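How to Remove a White Heat Mark from a Wood Table

A white ring or cloudy patch on a finished table usually means moisture is trapped in the top layer of the finish. A dark mark has reached the wood itself and will need sanding, so stop here if yours is brown or black.

You will need:

Two clean cotton cloths (an old T-shirt works)
An iron with an adjustable setting
Mineral oil
A soft pad of fine steel wool, grade 0000
Paste wax

Clear the table and wipe it with a barely damp cloth. Let it dry overnight. Crumbs and grit left on the surface will scratch it once you start rubbing.

Empty the water out of the iron and turn the steam off. Set it to the lowest heat. Fold one cloth in half, lay it over the mark, and press the iron on it for five seconds. Lift the cloth and look. If the mark has faded, repeat in short presses until it is gone. Keep the iron moving and don't leave it sitting on the cloth while you answer the door. 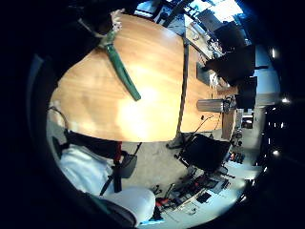

Marks near a leaf joint take longer. Finish tends to be thinner along the edges of a leaf, so press for three seconds at a time there and let the surface cool between tries. Pull the leaves apart slightly if you can, and check that no old wax is packed in the gap. A wooden toothpick will get it out.

If the iron has done nothing after 40 presses, switch to oil. Put a few drops of mineral oil on the mark and rub very lightly with the steel wool, going with the grain. Wipe it clean every few strokes. This will dull a glossy finish a little, so test it on the underside first. Do not use steel wool on a French polish.

Once the mark is gone, wipe off all the oil with the second cloth. Apply a thin coat of paste wax to the whole top, wait for it to haze, and buff. Waxing only the repaired spot leaves a patch you will see every time the light is low.

Shellac softens at low heat. If the cloth starts to stick, stop and use the oil method.

Hefin Llewellyn

Last updated: December

Related
Fixing a sticky table leaf
How to tell shellac from lacquer
Removing candle wax from wood
Paste wax or spray polish?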